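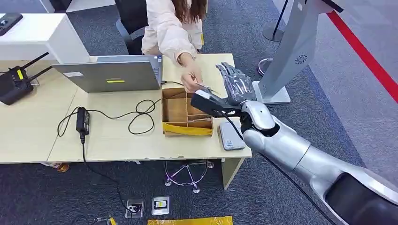 Kisodby ward merger petition

The Kisodby ward merger petition was a citizen petition in the town of Kisodby, Orkance County, seeking to overturn an ordinance that combined the North Basin and Mill Road wards. It carried 2,359 valid signatures when the town clerk certified it. The petition led to a special election in which the ordinance was repealed by a margin of 374 votes.

Contents
Background
The ordinance
Petition
Legal challenge
Special election
Aftermath
See also

Background

Kisodby has a mayor and council form of government. Under the town charter, council members are elected from single-member wards for staggered terms, and the mayor votes only to break a tie. Before the ordinance there were seven wards. The boundaries had been drawn after the annexation of the Groler tract, a former rail yard on the north side of town, and were adjusted twice after that without changing the number of seats.

The charter requires wards to be "as nearly equal in population as practicable" but sets no numerical limit. By the time the merger was proposed, North Basin had become the smallest ward, and Mill Road was the second smallest. The two share a boundary along the Partington road. Several earlier councils had discussed moving that boundary south, and a draft map doing so was tabled without a vote.

The ordinance

The merger was introduced by council member Bevan Hollis, chair of the rules and boundaries panel. The text combined the two wards into a single North Ward and reduced the council to six seats at the next regular election. It also directed the town clerk to publish a revised precinct map and to reassign polling places.

Supporters argued that the merger would correct the population imbalance and lower the cost of elections. Opponents, led by council member Jolene Hapeta of Mill Road, argued that a council with an even number of seats would give the mayor a deciding vote more often. They also stated that the imbalance could be corrected by moving the existing boundary. The ordinance passed by four votes to three.

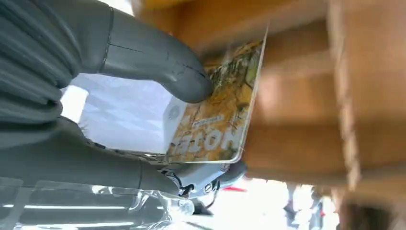 Mayor Noeline Kerslake signed the ordinance without comment. Under the charter it was to take effect 91 days after signature, the standard waiting period for any measure that is subject to referendum. A petition filed within that period suspends a measure until voters have decided on it.

Petition

The petition was organized by Tegan Pearce, a resident of Mill Road. The charter requires signatures from a fixed percentage of voters registered at the last general election. Each sheet must include the full text of the ordinance and a sworn statement by the person who circulated it.

Signatures were collected in all wards, although most came from the two affected by the merger. The petition was filed in two parts. The clerk rejected the second part at first on the ground that the sheets carried a shortened title for the ordinance, and accepted it after the town attorney advised that the charter required only the full text to be printed. Duplicate signatures and those of unregistered persons were struck in both parts. The remaining number was sufficient, and the clerk issued a certificate to the council.

Legal challenge

Flynn Hollis, a property owner in North Basin, asked the county court to set aside the certificate. His filing made two claims. The first was that ward boundaries are an administrative matter and cannot be put to a referendum. The second was that the two parts of the petition should have been counted separately, in which case neither would have met the requirement. 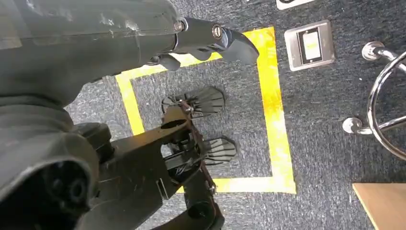
The court rejected both claims. On the first, it held that the charter lists the subjects excluded from referendum, namely the annual budget, tax levies and emergency measures, and that ward boundaries are not on the list. On the second, it found that the charter refers to "a petition or petitions" and therefore allows sheets filed on different days to be combined. No appeal was made. The ordinance remained suspended while the case was heard.

Special election

The council had the option of repealing the ordinance or calling an election. A motion to repeal failed, and the council set a special election for May. The ballot contained one question, which asked whether the ordinance should be approved. A majority voted no in five wards. North Basin and the downtown ward voted yes by small margins.

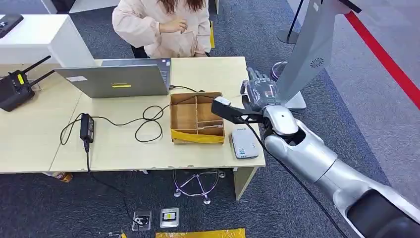 Registration records were kept by the clerk's office, which checked names against the county voter list during the certification of the petition and again before the special election. Both checks compared name, address and date of birth. Neither procedure calls for specialized hardware, and both can be done at a desk on an ordinary laptop, such as the silver one with a small yellow label on its lid seen in the picture. The results of each check are entered in a log that is open to public inspection at the town hall during office hours.

Aftermath

The result was entered in the council minutes on June 1, 2026, and the ordinance was recorded as repealed. The seven existing wards remained in force. The charter bars the council from adopting a substantially similar measure for one year after a repeal by referendum, but does not prevent changes to the boundary between wards.

Hapeta later introduced a proposal to move the southern boundary of North Basin to the Partington road bridge. It was referred to the rules and boundaries panel. A separate proposal would require the full title of an ordinance to be used on all petition sheets, which would settle the question raised when the second part was filed.

See also
Kisodby town charter
Orkance County court
Groler tract annexation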